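Simulation rules for the household track, how strict should we be?

slowbearing
Posted in Good Practice, 14 replies

I've been rewriting our lab's house rules for simulated pick-up runs, and I would love some friendly arguing before October. At Surnton we ask for 100 episodes per room, with the seed written down for every one of them. My feeling is that the failed ones should be kept too, but I'm open to being talked out of it!

morikawa_fan
Keep the failures, please. We threw ours away for a whole summer and then couldn't say what our success rate meant. I do think 100 is thin, though. We run 400 and I still squint at the numbers.

Flollivik
I'm going to disagree, with affection. Running 1000 episodes in the same room mostly teaches you that room. I'd much sooner see 32 rooms with a handful of runs in each, and a rule that wall, floor and window textures get written up along with the seed.

slowbearing
Fair point, and it's one our draft skips completely. These are from our renders:

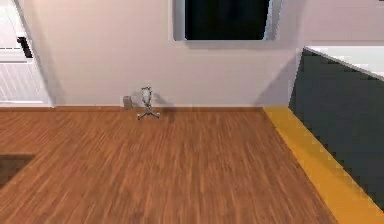
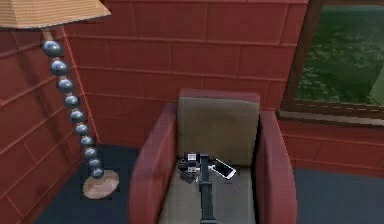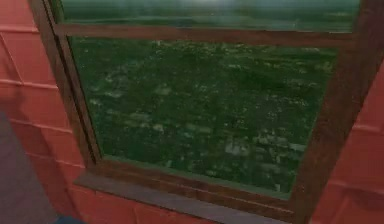 So would you make the texture notes a must or a should? I lean toward should, as the Zusalcombe folks have a small team and I'd hate to scare them off with paperwork.

Flollivik
Must. A text file takes a minute, and I'll gladly send them mine to copy.

morikawa_fan
Should, for the first year anyway. Seeds are the must for me.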